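Brovico Opens Cucumber Packing Line at Kollancombe

Onura variety to ship to grocery customers from July

KOLLANCOMBE — Brovico, a grower and packer of greenhouse vegetables, has started up a second packing line at its Kollancombe site. The line handles long cucumbers only and will carry the full Onura crop, which was previously packed together with peppers at the company's Arrieta facility.

The new line is rated at 70 cases per hour. Each case holds 24 cucumbers in two layers, with a paper divider between them. Cases are labeled with grower block, harvest date and packing time before they move to cold storage. 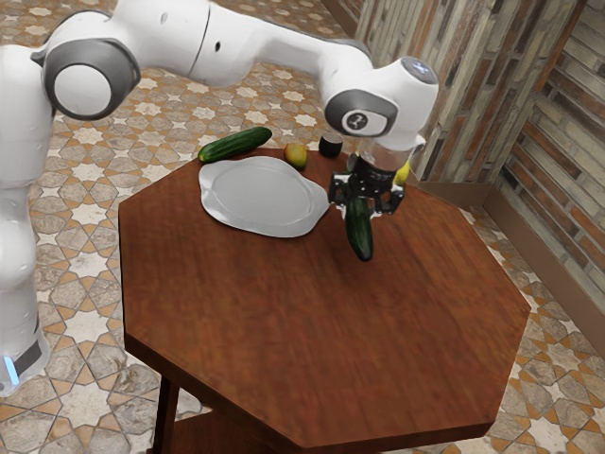
Storage at Kollancombe is held at 54 degrees Fahrenheit and 90 percent relative humidity. Long cucumbers are prone to chilling injury at lower settings, and the Arrieta cold room, which is shared with leafy crops, could not be kept at the higher temperature. Moving the crop also removes a transfer of about 60 miles between harvest and packing.

"The product was spending too long on a truck before it was graded," said Anselmo Olmedo, head of postharvest operations at Brovico. "Grading now takes place on the day of harvest. Growers get their reject figures the same evening and can adjust irrigation or picking times the next morning."

Grading follows a revised company standard with limits for length, curvature, skin condition and firmness. Fruit with shriveled or creased skin is assigned to the processing grade. Firmness is checked on a sample drawn from each grower block, and the results are kept with the block record for one full season.
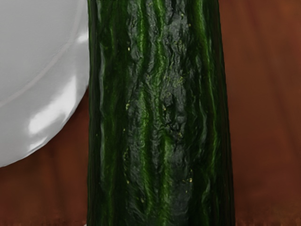
Customers with standing orders do not need to change item numbers. Pallet height and case dimensions remain the same. Orders received before 2 p.m. will be loaded the following morning, and the minimum order from Kollancombe is 200 cases — mixed pallets with peppers will still be built at Arrieta on request.

Copies of the revised grading standard are available from the Brovico sales office.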